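Staltau Clothing Project: progress report to the Michailidis Fund
5/16/22

You asked for something shorter than last time, with fewer appendices. There are no appendices.

## Where we have got to

The grant was for 14 households' worth of clothes, each lot to be emptied out, sorted, folded and put back in a way its owners could live with. We have finished five. That is behind the plan, though the plan was written by me one evening in October with a good deal of confidence and no laundry in the room.

The house in Plinalham is the sixth, and the back bedroom is where most of the work is going on. It has what I now ask for on every visit: a big window, a bed you can get at from the side, and a wardrobe in the same room. The bed is our table. We tried proper tables at the first two houses and they were a nuisance, as people will put a cup of tea on a table in a way they never would on somebody's bedspread.

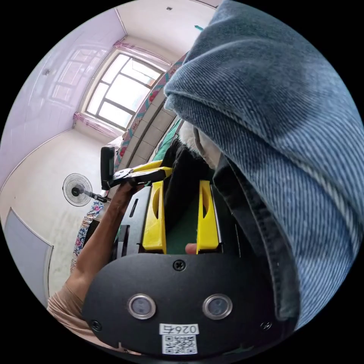
The method hasn't changed much. Everything goes on the bed and gets sorted by cloth before anybody folds a thing. Denim goes in one heap, knits in another, and anything black is left until the light is good. I had underestimated black. Two black garments lying together on a bed become one large garment with too many sleeves, and Nicanor Ochoa has lost more time to them than to everything else put together. We now take blacks in the brightest part of the day and lay them on whatever is lightest or greenest.

Denim gives us a different sort of trouble. A pair of jeans will fold perfectly well and then sit there like a paving slab, pushing everything above it towards the door. We have tried them flat, rolled and hung. Hanging wins wherever there is rail to spare, which in most of these houses there isn't. The current rule is to fold them in thirds, stack them with the waistbands alternating, and keep them at the bottom, where their weight does some good.

## The wardrobe question
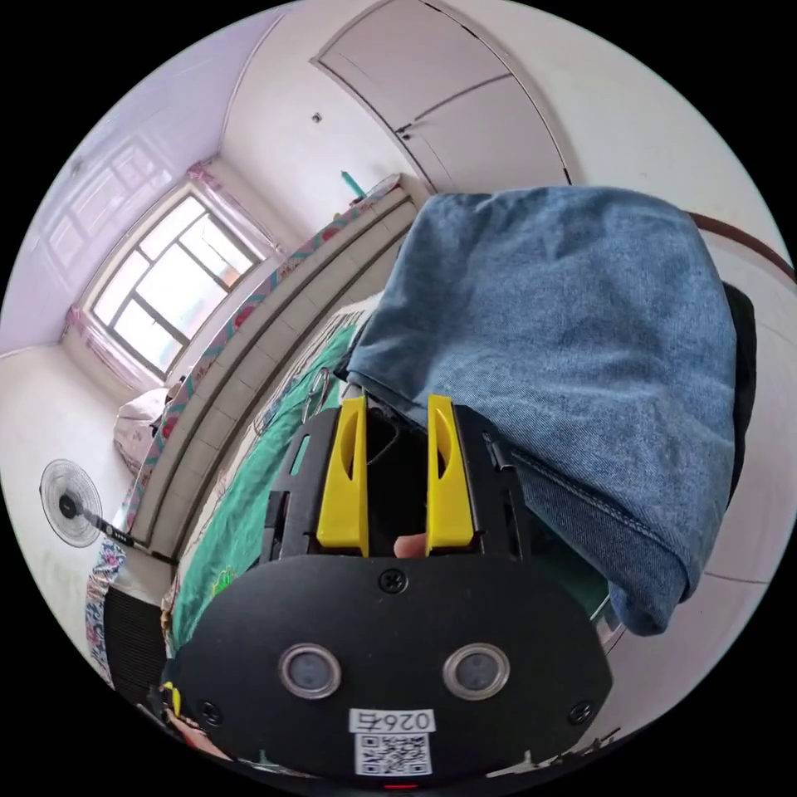
**Kolbrún Lauritsen**

I promised in the last report to settle whether the clothes should go back where they came from or where they ought to be. I have since changed my mind in both directions.

At the first houses we put everything where it ought to be. Shirts together, trousers together, winter things up high. It looked splendid, and when we rang a fortnight later it was all back in its old places, less tidily. People know where their socks are. They may be wrong to keep them there, but they know. So we now ask first, write the answers on a card, and put things back on the shelf they left, only folded. Yaa Abugri drew up the card. It fits on one side and has a space at the bottom for "please don't touch", which has been used more than any other line on it.

The price of this is that a bad shelf stays a bad shelf. I can live with that. The Fund is paying for clothes people can find, and I'd rather be judged on whether they can.
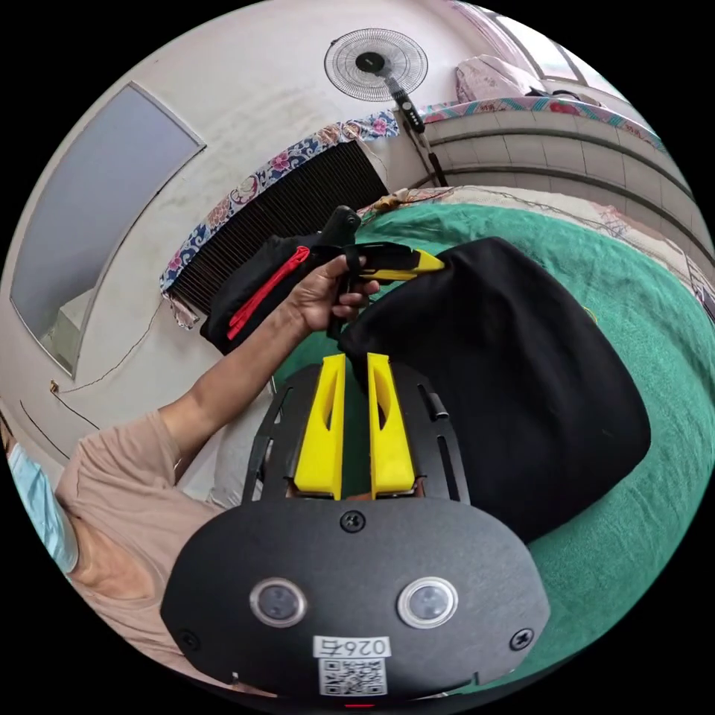 Vernon Lachance wrote after the last report that he could not see why folding needed two people at all, having folded his own shirts for the whole of his adult life without an assistant, and that he would like to see the cost of the second pair of hands set out separately.

It is a fair point for shirts. One person folds a shirt faster alone, and a second merely offers opinions. Large soft things are another matter. Anything long and dark slides off the bed while you are squaring up the far corner, and with someone to hold the near edge it stays put. From now on we will send pairs for coats, bedding and the big heaps, and single folders for the rest. The split will show in the next set of accounts, as asked.

## Money and supplies

We are under on travel and over on storage bags. The bags from Clevon arrived in the wrong size, were exchanged, and arrived in a different wrong size. They are now being used for hats. I have moved the difference out of the training line, where it will not be missed, the training having consisted so far of Mervyn Ackroyd showing people how to do a collar.
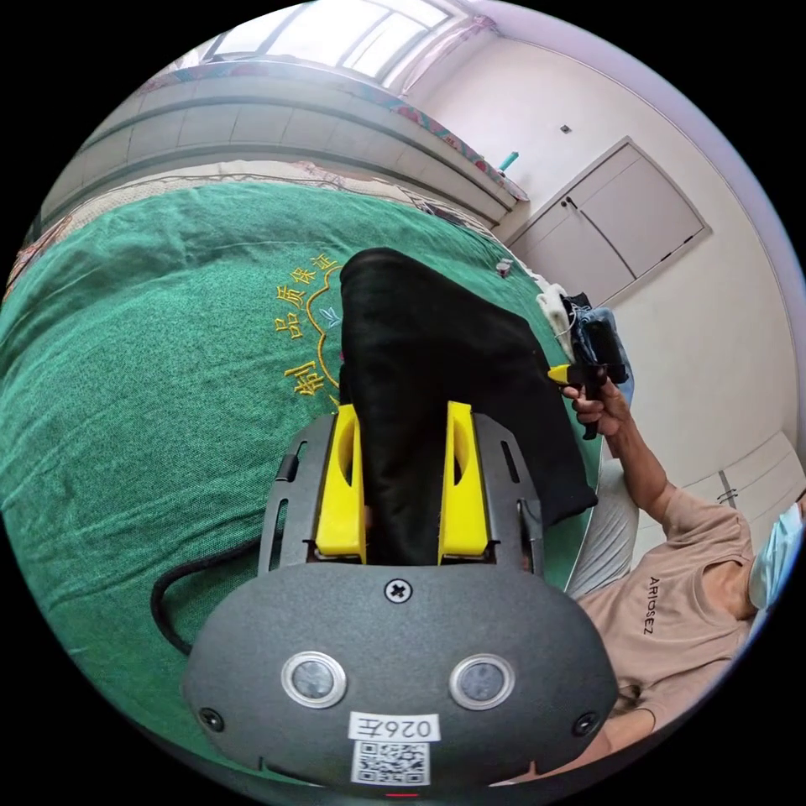 Mervyn has also been timing the folds, against my advice. His figures suggest we slow down badly after lunch, which I could have told him for nothing. They also suggest that fold-as-you-go beats heap-then-fold once the heap reaches the pillow end, and that one I did not know. We will try it for the rest of the Plinalham house and for the whole of the next.

## Next

- Finish the back bedroom, blacks first while the mornings are bright.
- Ring all the earlier houses again and ask what has stayed folded.
- Reprint the card with a bigger space for "please don't touch".
- Agree with you a new finishing date. I would suggest two months beyond the old one. The jeans alone justify it.

I should be grateful for an answer on the date before we book the next house.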